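Teleoperated door opening, part two

9 January 2018

The door task has taken up most of the time since November. The plan was 3,000 demonstrations in simulation, all driven by hand with the Tillel controllers, before anyone touches the real hallway in Plunau. We have 1,483 that I am willing to keep.

Levers are harder to teach than knobs. The operator has to close the fingers, rotate the wrist and then pull or push along an arc, and the hinge is usually out of view. Despina Petek drives with the right arm only and parks the left one beside the wall, which keeps it clear of the door leaf. I tend to bring both arms up and then hit something.

With the bedroom door, the grip should stay on the lever while the door swings. Letting go early and shoving the panel with the forearm is quicker, but the policy copies it and then shoves doors that are still latched.
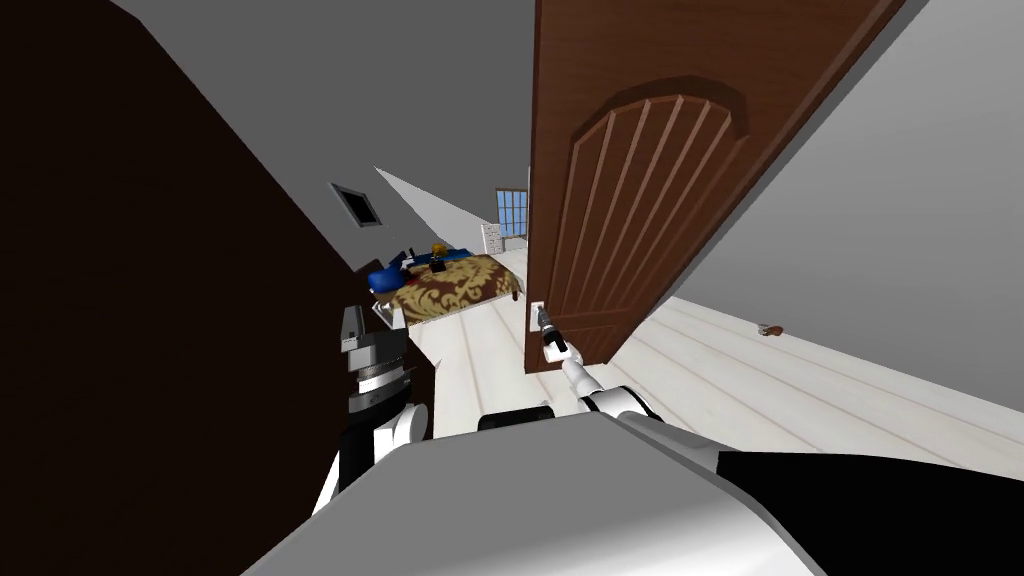
What gets thrown out

Any run where the fingers pass through the handle plate goes. The contact solver allows it at high closing speeds -- I have capped the speed, and the operators complain about the lag. Runs with more than 14 seconds of no motion also go, as do those where the base drifts into the door frame.

The remaining problem is wrist rotation. The controller runs out of comfortable range before the lever reaches its stop, so people re-clutch halfway and leave a small pause in the trajectory. In 17 of the replays I checked by eye, the trained policy reproduced the pause exactly. I am trying a scaled mapping, 1.5 to 1 on roll only. Bălan thinks this will spoil the fine alignment at the start of the grasp. Results next week, if the logger holds up.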